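Pellthorpe Stair Parts: Frequently Asked Questions

Ordering

Do you sell complete staircases?
No. We sell treads, handrail, spindles and fixings. For a full staircase you will need a local builder, and we can supply parts to them directly.

Is there a minimum order?
There is no minimum on treads or spindles. Handrail is sold in full lengths only.

How do I find the right part number?
Use the stair parts list on the Downloads page. It has 637 entries, sorted by type and then by size. If your part is not on the list, send us the measurements and we will check older stock.

Measuring

Where do I measure a spiral stair tread?
Measure the width at the narrow end, the width at the wide end, and the length along the center line. Give all three in inches. Treads on older stairs can vary, so measure each one you plan to replace.

Can a curved handrail be replaced in sections?
Yes, if the joints fall between fixing points. We need the radius, the rise per turn and the profile of the rail. A paper tracing of the cut end works best for the profile.

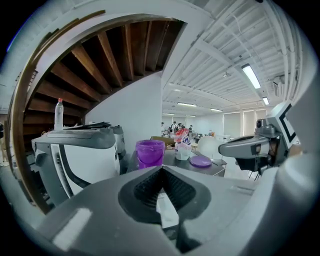
Delivery

How long does delivery take?
Stock items ship within 10 working days. Curved rail is made to order and takes 17 working days. Orders placed in December may take longer.

Do you deliver upstairs or inside the house?
No. Delivery is to the curb. Please have a second person there for long rail.

Finishing and care

Which finish should I use on new treads?
The Selari range comes unfinished and takes oil or varnish. Niltix treads are finished before they ship and should not be sanded.

How do I stop a tread from creaking?
Tighten the fixings first. If the noise continues, check for a worn washer between the tread and its support.

Returns

Can I return cut or made-to-order parts?
Only if they are faulty or do not match your order form. Uncut stock items can be returned in their packaging.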